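From: Märta Bråten
To: Wuvosach robotics club list
Date: April 8, 2025
Subject: Re: [wuvosach] Gripper practice and the sorting task

Hi all,

I'm answering Pallavi's message on the list so everyone has the same information. I put my answers between her paragraphs.

> On Monday, Pallavi Bhardwaj wrote:
>
> I was out for the last two meetings and I'm trying to catch up before the Skostthorpe event. Are we still running the sorting task with both arms, or did we settle on one? The shared folder has two versions of the rules and they don't agree.

One arm for the scored run. The older rules file, the one that mentions a second arm, has been moved to the "old" folder. Please use the one called rules_final_b. The scored run has 6 objects and each one has to end up in the right cup. Dropped objects stay where they fall, and you can't reset the cups once the run has started.

> Who is changing the finger on Castillo? I had a longer one printed in January and it flexed too much when I pushed on the tip. I can print another if somebody tells me the infill.

Please do. I'd like a spare even if we don't use it. Use the same file, turn it so the layers run the length of the finger, and set the infill to 95 percent. The January print was done standing up, and I think that's most of the problem. Check the screw holes before you take it off the plate. The last batch needed drilling.

Hetero stays as it is for now. The servos in it are fine but the wiring needs to be redone, and I don't want to pull it apart this close to the event.

> Last thing, what is the budget situation? I'd like to order servos.

We have 530 left for the term. Two spare servos and a set of connectors are fine. Send me the link first so I can put it on the same order as the filament.
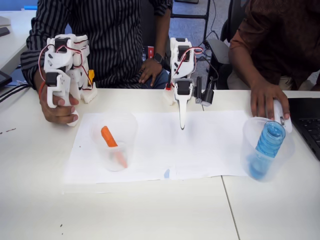

For practice, please stick to light plastic objects in the clear cups. The cups slide easily when a finger catches the rim, so put paper under them and mark where they go. If a cup moves during a run, write that down in the log even when the object went in. I went through the log last night and a lot of entries only say "ok" or "fail," and I can't do much with those. Write which object it was, which cup, and what the finger touched first.

The training set is at 3,000 attempts now, counting the ones from before the winter break. I'm going to leave the old ones in until we have compared both versions on the same objects. If the newer model does worse on the long objects, we go back to the earlier one for Skostthorpe and keep working on the new one after.

Two things to check before you start a session. The finger should stop above the table at its lowest position, and the cables should have enough slack to follow the arm all the way over. Keep your hands clear until the arm is back at its start point.

Pallavi, if you can come in on Thursday I'll go over the new log sheet with you. Otherwise send me the print when it's done and I'll fit it over the weekend.

Märta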